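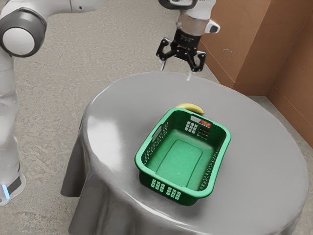
Flarnine 无息借款圈 常见问题

这页是我一个人写的,也是我一个人改的,所以口气比较随便,你多包涵。收件箱里同样的问题来得太勤了,有时候一个晚上回三封几乎一样的信,我就想干脆都写在这儿吧。读完还有不明白的,照旧来信,我照旧回,就是慢一点。

页面顺序是按大家问的先后堆起来的,没怎么整理。急着知道能不能借钱的,直接跳到“借钱”那一段。

先说是什么

Flarnine 到底是什么组织?

一个借款圈。住在 Bundalport 和附近的一群人,每个月往一个共同的账上放一点钱,谁手头紧了就从里面借,借多少还多少,没有利息,也没有手续费。钱还回来以后,再借给下一个人。就这么简单的一个圆圈,转来转去。

我们不是银行,不是网贷平台,也不卖任何理财产品。你放进来的钱不会变多,我先把这句话摆在最前面!有人是听朋友说“那边可以存钱”找过来的,看到这里多半会有点失望,但早点知道总归好。

你们是宗教团体吗?

不是。不过起头的那几户人家是在同一个祷告小组里认识的,他们那时候读到旧约里讲借钱给穷人不可取利的那几段,读完心里过不去,就凑了第一笔钱。后来加入的人什么背景都有,信佛的,信主的,什么都不信的,还有一位入圈三年了我都不知道他信什么(也没问过)。聚会开始时会安静坐一会儿,你愿意祷告就祷告,愿意想晚饭吃什么就想晚饭吃什么。

入圈的表格上没有信仰这一栏。以后也不会加。

Flarnine 这个名字怎么来的?

这个问题每次都有人问,可惜答案很没意思。当时要在表格上填个名称,想了一晚上中文名都有人用了,就随口拼了一个读着顺嘴的。没有缩写,没有典故。有新成员给它编过很动人的解释,我听了很喜欢,但那是编的。

现在有多少人?

165 户。我们按户算,不按人头算,一家子算一户,独居的也算一户。圈子大小我们是有意控制的,太大了彼此不认识,这个事情就变味了。

你们和 Ritow 是一回事吗?

不是一回事,但常常被当成一回事,怪我们自己,两边的告示贴在一块板上。Ritow 是粮油蔬菜的合作商店,要入股才能当社员,买东西有社员价。Flarnine 是借款圈。两边的人有重叠,账是完全分开的,Ritow 的股金不能拿来当你在 Flarnine 的月金,反过来也不行。每隔一阵就有人问能不能“互转”,不能。

怎么加入

我想加入,第一步做什么?

先来一次晚间聚会,什么都不用带,也什么都不用填。聚会在 Tillman 会所,晚上七点开始,通常九点前结束。坐着听就好,听完觉得不适合自己,走了也没关系,不会有人打电话追你。

来过一次之后想加入,就跟当晚主持的人说一声,拿一份入圈约定回家看。那份约定两页纸,请真的看一遍。下次聚会带着签好的来,就可以了。

必须有人介绍吗?

不必须。以前是要的,要两户老成员联名,后来大家觉得这规矩把最需要的人挡在外面了:刚搬来的、谁都不认识的,往往正是最用得上这个圈子的。于是改成了现在这样,多来几次,脸熟了,就是介绍。

那你们不怕骗子?

怕呀。所以才有等待期(看下面)。一个陌生人要连着几个月来坐硬板凳,喝我们那个淡得没味道的茶,才能借到一笔不算大的钱,做骗子也挺辛苦的。

等待期多长?

5 个月。从你第一次放月金的那个月开始数,满了就可以申请借款。等待期里你跟所有人一样可以参加聚会,可以在讨论里说话,也可以投票,只是还不能借。

我知道这对眼下就急用钱的人很不友好。来信里有几封我读了挺难受的。急用的情况请看后面“急用小罐”那一条,那个不受等待期限制。

我不住在 Bundalport,可以加入吗?

能经常来聚会就可以。我们有几户住得挺远的,坐班车过来,聚会日顺便去 Ritow 买米,也算一举两得。完全来不了、只想线上参与的,暂时不收。线上的事我们吵过好几轮(是真的吵),最后大家还是想见面。

未成年人呢?

跟着家里人算一户。孩子可以来聚会,会所的角落有纸和蜡笔。有个孩子曾经坚持把自己的压岁钱放进来一部分,我们收了,记在他们家那一户名下,他走的时候得意得不得了!

夫妻或者家里人可以分成两户吗?

住在一起、日常开销合在一起的,算一户。分开住的成年子女可以自己立一户。有些情况夹在中间不好判断,比如合租的朋友,你来跟我们讲讲你们家里怎么过日子,大家商量着定。

月金

每个月要放多少钱?

自己定,入圈时写一个数,以后可以改。有人放得多,有人放得很少,我们不公布谁放了多少,能借多少也跟你放了多少没有关系。这一点跟很多互助会不一样,我多说两句。

一般的会是“存得多借得多”,听着公平,可是这样一来手头宽的人借得到,手头紧的人借不到,跟银行又有什么差别呢?所以我们当初就把这两件事拆开了。放多少看你的余裕,借多少看你的需要。

这个月实在放不出来怎么办?

那就不放。发个信说一声“这个月空着”就行,不用解释原因。连着空三个月的话,会有人打个电话给你,纯粹是问候,看看家里是不是出了什么事。有人接到这通电话会紧张,以为是催款,不是的,我们没有催月金这回事。

月金可以拿回来吗?

可以。退圈的时候,你放进来的总额原数退给你,扣掉还没还的借款。退款按次序来,有时候账上的钱都借出去了,要等一等,最久的一回让人家等了小半年,我到现在想起来还不好意思。所以请不要把急用的钱、看病的钱、孩子学费放在这里,放你几年里都不太会动的那部分。

有物价上涨的问题吧?我放进来的钱会越来越不值钱。

会的,你说得对。没有利息,物价又在走,几年后退给你的数字一样,能买到的东西少了。我们聚会上专门谈过这个,各人有各人的想法。我自己的想法是,少掉的那点就当是我出的份子,换来的是我邻居修屋顶的时候不用去借高利贷。你要是觉得不划算,我完全理解,这不是每个人都该做的事。

可以一次性放一大笔进来吗?

请先来信。大笔的我们有点怕(听起来很奢侈的烦恼),钱来得太猛,哪天这一户要退圈,别人都得跟着等。所以一户的总额有上限,快到上限的时候我会提醒你停一停。

想捐,不想入圈,可以吗?

可以捐到急用小罐。那是单独的一笔,捐了就不退。捐的人不会因此有投票权,也不会被请上台讲话,连感谢状都没有,最多我写封信谢谢你。

借钱

最多能借多少?

一次 2000 元。还清以前不能再借第二笔,急用小罐不算在内。

这个数字不大,我知道。换个冰箱、修个车、补一个月的房租、出门考个证的路费,大致是这些用处。买房装修这种大事我们帮不上。也有成员提过要提高上限,讨论的结果是先不动,账上的钱总共就那么多,提高了上限,等的人就变长了。

借钱要说用途吗?

要说一句话。“修车”两个字就够。不用附发票,不用拍照,也没有人上门看你的车。

什么用途不借?

赌债不借,买彩票不借,炒股炒币不借,拿去转借给别人收利息的当然更不借。还别处的高利贷呢?这个可以借,而且我们很愿意借,来之前最好把那边的账单理一理,有两位懂这类事情的成员可以陪你一起看,看看哪一笔先还最省。

结婚摆酒借不借?借过。有人觉得不该借,说这是面子钱。后来大家想想,人家一辈子一次的事,我们凭什么替他定什么叫需要。

谁来决定借不借给我?

当月的五户。轮流的,每个月换,名单抽签抽出来。申请交上来,五户里有三户点头就通过。轮到你家的那个月请尽量到场,我们发现轮过的人借钱时都不那么难为情了,因为坐过桌子的另一边,知道那边也就是几个邻居而已。

你的申请只有这五户知道。他们有保密的约定,签在纸上的。

会不会很丢脸?

我第一次借的时候,申请纸在包里放了整整两次聚会没拿出来。后来是借去配眼镜。交上去以后,桌上的人看了一眼就说“好,下一位”,前后不到一分钟,我出来站在走廊上想,我到底纠结了些什么呀。

不过每个人感受不一样,我不敢跟你打包票说一点都不难堪。你可以先写信给我,我帮你把申请放进信封里交上去,你人不用到场。

多久能拿到钱?

通过以后三个工作日内转账。要现金的请提前讲,聚会当晚可以领。

怎么还?

自己排一张还款表,按月还,最长两年。表怎么排都行,有人前面少后面多,有人等秋收以后一次还一大块,只要写清楚。提前还清随时欢迎,没有什么违约金。

还不上怎么办?

来说一声,改还款表。可以改的次数没有上限,但每次改都要有个新的日子,不能写“以后再说”。

我们最怕的情况是人不见了。钱还不上是小事,真的,有人因为欠着一点钱就不好意思来聚会,连 Ritow 都绕着走,邻居就这么断了,这个才让人心疼。所以入圈约定里有一条写得特别大:欠着钱也请照常来。

有没有最后真的没还的?

有。几笔,都不大。有搬走了联系不上的,有生病过世的(过世的我们一律不向家属要)。这些窟窿从一个叫“垫底”的小账里补,垫底的钱来自每年旧货集市的收入。到目前为止还够补。哪天不够了,我会在聚会上讲,不会悄悄拿你的月金去填。

要担保人或者抵押吗?

都不要。

会上征信吗?

不会,我们也没有那个资格。反过来说,在这里按时还钱也不会让你的信用记录变好看,想靠我们“养征信”的朋友要失望了。

急用小罐

急用小罐是什么?

早年真的是一个饼干罐子,放在会所的柜子里,谁急用就从里面拿。现在是一个单独的小账户,名字没改。它专门给等不了的事情用:半夜去急诊的押金,突然要赶回老家的车票,停了的水电。

数额比正式借款小得多,不用等待期,不是成员也可以来问。写信标题写“小罐”两个字,我看到就先回这类信,别的往后放。半夜的信我早上才看得到,这个请谅解,我要睡觉的。

小罐的钱要还吗?

还得上就还,还不上就不还。登记本上只写日期和数目,不写名字。

聚会

聚会上都做什么?

先安静坐一会儿。然后报账,进了多少出了多少,剩多少,念一遍,账页传下去大家看。然后讨论当月的事,有时候很快,有时候为了一条小规矩说到嗓子哑。最后一段是读书或者闲聊,看大家还有没有力气。

当月的五户在隔壁小间处理申请,不占大家的时间。

怎么做决定?投票吗?

能谈拢就谈拢,谈不拢放到下个月再谈,连着两次谈不拢才投票,一户一票。慢是慢,急性子的人会坐不住(我就是急性子,我坐得住全靠手里织东西)。好处是定下来的事很少有人回头抱怨。

读书会读什么?为什么墙上写着 1649?

那是读书会的名字,就叫“1649”。那一年英国有一群被叫作掘地派的人,跑到一块公地上种起菜来,说土地应该是大家共有的宝藏。他们没撑多久就被赶走了。读书会第一本读的就是他们写的小册子,读得磕磕巴巴,可是大家喜欢,名字就这么留下来了。

后来读的很杂:讲合作社的,讲礼物和人情的,讲古代常平仓和义仓的,也读过一本讲怎么腌菜的(起因是 Ritow 那一季的萝卜太多)。不用提前读完,到了现场一段一段念,念到哪儿聊到哪儿。非成员也可以来。

可以带吃的吗?

非常可以!请尽量带一份素的,并且贴张小纸条写明有没有花生。会所的炉子只能热菜,不能煎炒,油烟一起来隔壁就受不了。

Tillman 会所怎么走?有无障碍通道吗?

正门有五级台阶,没有坡道。侧门是平的,从停自行车的那条巷子进去,按铃,等一下就有人来开。厕所在一楼,轮椅进得去,就是转身有点紧。需要听力方面的帮助请提前告诉我,我给你留前排靠主持人的座位。

公交末班车九点半,坐公交的人可以提前走,不用打招呼。

一年里有大的活动吗?

九月有一次开放日,白天是旧货集市,下午有几场小讲座,晚上一起吃饭。讲座都是成员自己讲,讲过怎么看工资条,怎么跟房东谈续租,也讲过地方上合作社的来历。想讲点什么的,八月前写信告诉我题目,一句话就行。

旧货集市收旧衣服、书、锅碗、小家具。不收床垫,不收没有电源线的电器,求求大家了。

账目和别的

账是谁管的?我能看吗?

两户一起管,每年换其中一户,这样总有一个熟手带一个新手。转账要两边都确认才出得去。账本随时可以看,聚会上看最方便,平时要看就来信约个时间。借款人的名字在账本里用编号代替,你看得到数,看不到是谁。

管账的拿工资吗?

不拿。印纸和寄信的钱实报实销。会所的场地费从聚会门口那只碗里出,你进门看到碗,想放就放。

你们的钱存在哪儿?有利息吗?

存在普通的银行活期户头里,会有一点点利息,挺尴尬的。这点利息每年底整笔转进急用小罐。

我想在自己住的地方办一个,能用你们的章程吗?

尽管拿去用,改名字,改规矩,都不用问我们。来信我就把入圈约定、借款申请纸和账页的空白样式一起寄给你。名字请不要叫 Flarnine,免得别人以为账是连着的。

不过动手之前,请先弄清楚你那边的法律对民间借贷和集资是怎么规定的,找懂的人问,这个不能听我的。我们自己开始以前也跑了好几趟去问,规矩里好些看着啰嗦的地方(有人数上的、有总额上的)都是那时候定的。

另外,人少一点开始。十来户,彼此知道家门在哪儿,先转一年再说。常有人来信说已经画好了组织图、设计好了标志,就差人了。我每次都回,先请三户邻居吃顿饭吧。

可以来采访或者做研究吗?

可以来聚会坐着听,条件是先跟在场的人说清楚你是谁、要写什么。不拍成员的脸,不录音,不问谁借了多少。学生写论文的请早点联系,别等交稿前一周才来,我真的变不出数据给你。

有没有通讯或者群?

有纸的通讯,一张纸正反面,每两个月一期,放在会所和 Ritow 收银台旁边。邮件版也有,来信标题写“通讯”我就加你。没有聊天群。开过一个,三天就全是拼团链接了,后来关了。

我给你们写信多久能收到回信?

小罐的信当天或者第二天早上。别的一周左右。超过两周没回,多半是掉进垃圾邮件里了,请再写一次,口气凶一点也没关系。

这一页多久更新一次?

想起来就更新。规矩有变动的时候先在聚会上讲,然后才改这里,所以两边说法不一样的话,以聚会上念的为准。上次改的是等待期和侧门的走法,门铃换了位置,现在在门的左边。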